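帕能（Parnen）桌面整理套装 使用手册

第三章　回形针的收纳与串接

3.1　适用范围

本章适用于斯基斯蒂克斯（Skistix）系列金属回形针在台面上的摆放、串接与存放。单盒装量为2,000枚或3,000枚，以盒身标签为准。首次使用前，请先阅读第二章“台面准备”。

3.2　台面准备

台面应铺设短绒毯面或布面衬垫，颜色宜深，以便辨认细小金属件。盒装物品及日用品沿台面远端排成一列，中部留作操作区。

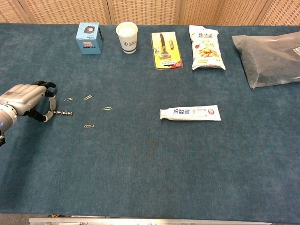
图3-1　串接后的针链与散放的回形针

注意：衬垫表面如有绒毛脱落，应先行清理，再放置回形针。

3.3　散放

1. 自盒中取出所需数量的回形针，单次取用不宜超过8枚。

2. 将回形针逐枚平放于衬垫上，彼此留出间隔，不得叠放。方向无须一致。

3. 牙膏等软管类物品可横放于操作区一侧，管盖须旋紧。
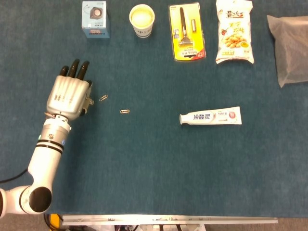
莫娅（Moya）产品资料组　编

软管与回形针之间应保持适当距离。取针时宜捏住针体一端，轻轻提起，避免在衬垫上拖行，以免针尖勾住织物。

3.4　串接

1. 取一枚回形针，将外圈开口略微撑开，幅度以能穿入另一枚为限。

2. 将第二枚的端部穿入开口，沿针体滑至圆弧处。

3. 重复上述操作。初次练习时，以4枚为一段较为适宜。

4. 捏住针链一端，将其水平展开，检查各环是否活动自如。未串接的回形针仍留在一旁备用。 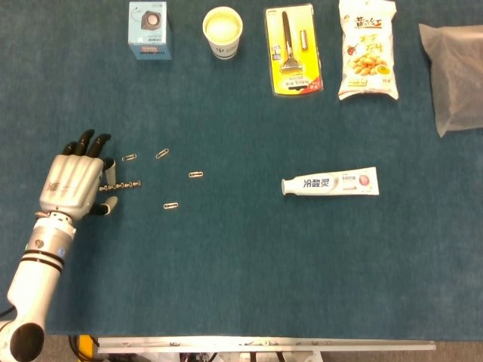

5. 检查完毕后，提起针链，放入斯库利亚（Skullia）分格盒的长格；散针放入短格，两者不得混放。

警告：回形针为细小金属件，存在误吞危险，应置于三岁以下儿童接触不到之处。

注意：已变形或出现锈迹的回形针不得继续串接。针链长期悬挂重物会导致开口扩大，本套装不得用于承重。

3.5　存放

分格盒应合盖后置于干燥处。连续存放超过一个月的，再次使用前应抽取数枚检查表面状况。盒身标签应朝外，便于核对规格。补充装的更换方法见第四章。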